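Last updated: November

Ticket 1217 - hand-held gripper no. 2, fingers not closing square
Opened by: Beatriz Barros
Assigned to: Algirdas Grīnberga
Status: open, waiting on parts

Reported problem
Beatriz: The tool drops thin items on the Postano bench. Cards and flat lids slide out of the lower end of the grip. Thicker items are fine. Started after the pads were swapped. Width reading in the Priveo log looks normal when open but never gets to zero when closed, it stops at 3 or 4.

09:10 Algirdas
Picked the tool up from the bench. Closed it by hand on a strip of paper. Paper is held at the tips and pulls out freely at the back. So the pads touch at the tips first. Same result five times.

09:35 Algirdas
Checked the easy things. Trigger cable moves freely, no fraying. Return spring is seated. Wiped both pad faces with alcohol and tried again, no change. Cycle counter was at 795 when the pads were swapped and is at 2000 now, so I don't think it's wear.

10:20 Darius Vanags
Were the pad screws put back with the washers? The last set from Erkari came with thinner washers than the old ones and they look the same in the bag.

10:40 Algirdas
Took the right pad off. One thin washer, one old one. That would tilt it. Put two old washers in and tightened the screws a little at a time, front and back in turn. Paper strip is better but still loose at the back on the left side.

11:15 Algirdas
Left pad: both washers OK. There is a bit of side play where the arm pivots. I can feel it with the tool open, not when closed hard. Normunds had the same thing on tool no. 1 and changed the pivot bushing. Part is in the Fu order, not on the shelf.

11:30 Algirdas
Opened the tool fully over the white bench top and took a view from its own camera, so we can compare after the bushing is changed. Please use the same background next time, the dark pads show up well on it.

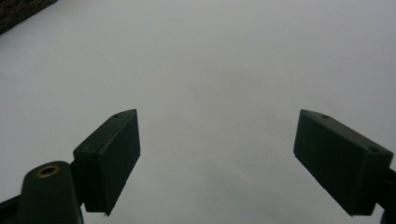 Gripper open, nothing between the pads. Brass-colored ring on the left arm, pad tips at close to the same height.

11:50 Normunds Kairys
Before you fit the bushing, check the small screw behind the pad too. On no. 1 it had backed out half a turn and I changed the bushing for nothing the first time. Thread lock, the blue one, a small drop.

13:05 Algirdas
Checked, screw is tight. Leaving it alone.

13:20 Vija Ots
Can we use it this afternoon? We have the box run to finish.

13:30 Algirdas
Yes for boxes, no for cards or lids. Redo the zero in Priveo first - close the tool, hold it, press set. I put tape on the handle with the ticket number.

Still to do
- fit bushing when the Fu order comes in
- repeat paper strip test, tips and back
- sort the washers into two bags and label them (Darius)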